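Rechercher sur le site Saisissez un mot-clé OK

9 nov. 2025
Par Liesbeth Van Loon

Visite chez Clurnska : une journée à collecter des gestes

La visite a commencé à neuf heures dans le hall du bâtiment Edwards, au deuxième étage. Nous étions une petite délégation d'enseignants et de techniciens de la filière automatisation, accompagnés par Jozef Verschueren, qui avait pris contact avec l'entreprise en août. Clurnska loue là un plateau de bureaux ordinaire, avec de la moquette au sol et des cloisons basses. On y produit des démonstrations de manipulation destinées à l'entraînement de bras robotisés.

Annelies Mertens, responsable de la collecte, nous a reçus. Elle a d'abord présenté le projet en cours, qui porte le nom d'Aredby. Il s'agit d'apprendre à un système à ranger et à sortir des objets courants : courses, vaisselle, vêtements, petit matériel de bureau. Aucun bras n'intervient pendant la collecte. Les opérateurs tiennent à la main une pince équipée d'une caméra et exécutent eux-mêmes la tâche. La caméra enregistre ce que la pince a devant elle, le logiciel enregistre la trajectoire et l'écartement des doigts.

Le compteur affiché à l'entrée du plateau indiquait 3673 épisodes validés pour Aredby le matin de notre passage. Un épisode correspond à une tâche complète, de la position de départ au relâchement de l'objet. Les épisodes refusés n'entrent pas dans ce total. Ils sont conservés à part, avec le motif du refus.

Les postes de travail

Chaque poste comprend une table, les objets de la série et un écran placé hors du champ de la caméra. L'écran donne la consigne de l'épisode. L'opérateur lit, dispose les objets, revient en position de départ et déclenche l'enregistrement avec une pédale. Uzma Abbasi, qui travaille sur le plateau depuis le début du projet, nous a montré la procédure sur une série de sacs et d'emballages alimentaires.

Les sacs en toile sont considérés comme difficiles. Leur forme change à chaque manipulation, les anses se placent n'importe comment et l'ouverture se referme quand on retire quelque chose. Les sachets de chips posent un autre problème : l'emballage brille et se déforme quand on le serre. La consigne demande de saisir le sachet par le haut, sans l'écraser, et de le sortir d'un seul mouvement. Une variante demande le geste inverse.

Mme Abbasi remet les objets en place à la main entre deux épisodes et s'efforce de ne jamais retrouver exactement la même disposition. Le sac est tourné, déplacé, parfois affaissé d'un côté. Un opérateur expérimenté peut enregistrer jusqu'à 200 épisodes dans une journée sur une tâche courte. Sur les tâches longues, comme plier un vêtement puis le ranger, le rendement est beaucoup plus bas et l'équipe ne fixe pas d'objectif.

Nous avons pu essayer la pince. Elle pèse plus que je ne le pensais et le poignet fatigue vite. La principale erreur des débutants est d'aller trop vite à l'approche. La deuxième est de regarder l'objet directement, par-dessus la pince, et d'oublier que la caméra doit le voir aussi. Sur mes essais, un seul aurait été accepté. Jozef Verschueren a fait mieux que moi, mais il a oublié la pédale.

Le contrôle

Après la pause, Solange Vasseur a présenté le contrôle des données. Chaque épisode est relu en accéléré par une personne qui n'a pas fait l'enregistrement. Elle vérifie que la tâche est terminée, que l'objet est resté visible pendant la saisie et que la trajectoire ne comporte pas de saut. Les causes de refus les plus fréquentes sont la perte de suivi de la pince, la main libre qui entre dans le champ et l'objet lâché trop tôt.

Les échecs suivis d'une reprise sont gardés lorsqu'ils sont propres. Si la pince glisse sur le sachet et que l'opérateur recommence la saisie, l'épisode reçoit une étiquette particulière. Selon Mme Vasseur, ces exemples servent au système pour apprendre à se rattraper. Il en manque, et l'équipe hésite encore à en provoquer volontairement.

Le stock d'objets occupe une petite pièce au fond du couloir. Il est rangé par famille dans 40 bacs numérotés. Une partie des produits est achetée dans des épiceries spécialisées pour varier les langues et les couleurs des emballages. Les sachets percés ou trop froissés sont remplacés.

Questions et suite

La discussion a surtout porté sur la formation des opérateurs. Il faut 35 heures avant qu'une personne travaille seule sur un poste, contrôle compris. Les profils recrutés sont variés et aucune compétence en programmation n'est demandée. Un collègue a voulu savoir ce que devenaient les données une fois livrées. Mme Mertens a répondu que l'entraînement se fait sur le site de Brerkasden, que nous n'avons pas visité, et que les retours arrivent sous forme de listes de tâches à compléter.

Deux stages pourraient être proposés à nos étudiants au printemps, l'un à la collecte et l'autre au contrôle. Les conventions restent à rédiger. Les étudiants intéressés peuvent s'adresser à Jozef Verschueren, au secrétariat de la filière, le matin de préférence.

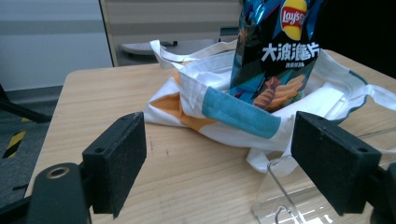 Série sacs et emballages : le sachet de chips Lay's dans le sac en toile, au-delà des doigts de la pince tenue à la main.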